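Home | Forums | Manipulation | Teaching by demonstration | Search | Log in

Hand-held grippers or leader arms for cable tasks?
12 replies – 273 views – 2 shares

fundura_lab
We have been collecting demonstrations for a plug and cord task. Until December everything went through leader arms: operator moves a small arm, the big arm copies it. We have now moved half the work to hand-held grippers, so the operator holds one in each hand and does the task directly at the table, no arm involved.

The target is a small power strip with its cord attached. The policy should bring the strip to a set pose and lay the cord clear of it. The board underneath is white, and so are the strip and the cord, which was a poor choice on my part but is now baked into the earlier data.
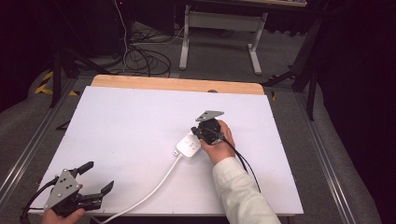 Per-episode time is much lower by hand. My worry is the transfer. Episodes that look clean at the table sometimes ask the arm for a wrist angle it can't reach, and we only find out at replay. Has anyone settled on a way to filter these before training?

trurkovel
Run inverse kinematics on every recorded path and throw out anything that passes near a joint limit. We do it overnight. It takes out more episodes than you would like in the first week, then operators learn where the limits are.

fundura_lab
Do you show them the result straight away or the next day?

trurkovel
Next day at first. Now there is a tone at the end of each episode, low for rejected. People adjust within an hour or so.

Udo
I would not move off leader arms for this. With a leader arm the limits are felt while the task is being done, and you get no unreachable poses at all. Slow data you can use beats quick data you have to sieve.

macaulay_rig
Disagree. We tried both on cord routing. With remote control the operator has no feel for tension in the cord, so they pull too far, stop, look, and pull again. All of that ends up in the policy. Ours learned to pause for no reason halfway through every pull.

Udo
You can trim pauses.

macaulay_rig
You can trim the ones where nothing moves. Ours were slow drifts, and cutting those leaves jumps in the path. We spent longer on trimming than on collecting.

Udo
Then your leader arms want force feedback. I accept that adds cost.

trurkovel
Separate point for the original poster. How are you dealing with the gripper's own cable? Ours dragged on the sleeve and gave a small steady twist in the wrist data. Running it along the forearm with one loose strap above the elbow cured most of it.

fundura_lab
Along the forearm on the right, no strap. On the left it just loops away to the side. I had not checked for a twist. Will compare the two sides on Tuesday.

MacAulay_fan
What sort of numbers are we talking about? People say "collect more" and never give a figure.

fundura_lab
We have 500 hand-held episodes so far. The first check against the arm model, done after reading this thread, rejects 36 of them. Nearly all are the left hand reaching across for the cord near the board's edge.

trurkovel
That is a low rate. If they are all of one kind, move the robot base in the model before you blame the operators. A few centimetres may bring most of them back.

macaulay_rig
Agree with that. Also vary where the cord starts. If it always leaves the strip in the same direction, the policy will learn the direction and ignore the camera. We made the operators drop the cord from some 20 cm before each episode – crude, but the spread was good enough.

Udo
Dropping it gives you whatever shape the cord was coiled in from the factory. Warm it and hang it straight for a day first, or swap cords between sessions.

macaulay_rig
Fair. We did swap cords, for other reasons.

fundura_lab
Update. Moved the base in the model and 2 rejects remain. There was a twist on the left side as well, small and constant, so I have taken it out as an offset and ordered straps. Keeping the leader arms for the last part, where the strip is lined up, as the contact forces matter more there. Still no good answer on white against white. A darker board would mean starting the set again.

Udo
Start it again.

trurkovel
Or mix. Add a dark board now and keep the old episodes at a lower weight.

Reply | Share (2) | Report | Next thread | Back to top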